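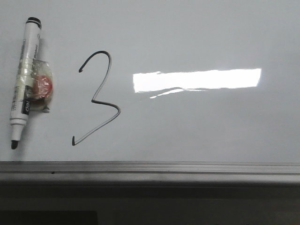 Rin Ueda

The Clostby indoor league posts attendance in March, and the Hastov total was 2479 for the season. I keep my own tally at the door, and it came out about 50 lower. Most of the gap is season passes - the league counts a pass as present at every home match, used or not.

Gratama publishes scanned entries only, so the two clubs can't be compared directly.
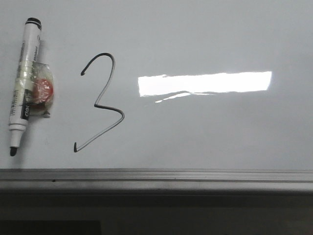

What I would change

Report passes sold and entries scanned in separate columns. Pešek did this for one season, and its best match dropped from 500 to a figure that fit the bleachers. I have sent the league my sheet.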